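### 3.2 The shared table and what collects on it

Of all the spots we looked at during the study, the one we came back to most often was the white table in the Nurside office, where paperwork waits between one pair of hands and the next. We had expected to spend our time on the filing cabinets - those, after all, are where the written procedure begins - and it took us a good part of November to accept that the more interesting sorting was being done out in the open, on whatever tabletop was nearest.

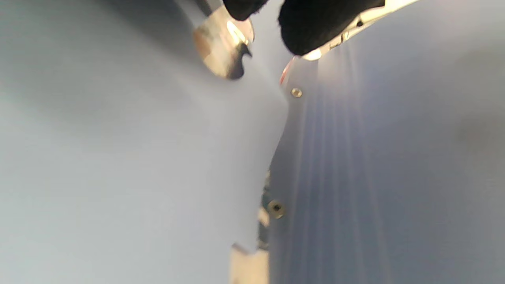
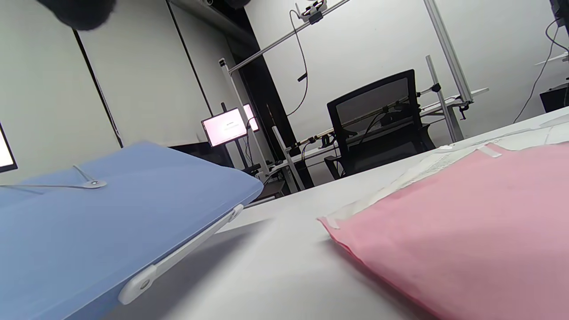

**Figure 4.** Two views from the Nurside office: a small brass-colored screw beside the seam between two panels (first), and a blue translucent document folder and a pink padded pouch on the white table (second).

The blue folder in the second view is of a kind most readers will have used at one time or another, with a button on top and a thin string that serves as its tie. Trinh Phí, who kept our field notes and was very patient with the rest of us, observed that people at Nurside treated a tied folder as finished business and an open one as an invitation to add something. No written rule said so. When we asked, most people were a little surprised to hear that they did it at all, and one went back to her desk and checked!

The padded pouches were used more loosely. Short pieces of white tape, such as the two on the pink pouch, came up in several interviews, and we were given different accounts of them: for some staff a bit of tape was a handle, for others a place to write a name later on, and for a few it was simply tape. We have left these answers side by side in the coding and not tried to settle the matter. Stacks of sheets and clear sleeves were coded separately as "resting paper," a term we borrowed from the pilot work at Plirkley and have grown rather fond of.

Across the two sites we logged 431 movements of folders and pouches, and 19 people agreed to talk with us at length. Hòa Cao coded the movements first and Trinh Phí coded them again without seeing the earlier labels, after which the two sat down together over the disagreements. Most of these had to do with when a move begins. Is a folder pushed aside to make room for a cup being moved, or only disturbed? We decided in the end that it counted if the folder finished up nearer to a different person - a rough rule, we admit, but one that both coders could apply without too much agony.

Fixed surroundings were noted as well, though more briefly. Wall panels, seams and screens went into the room sheet for each visit, so that a later reader could tell which part of the office a given note referred to.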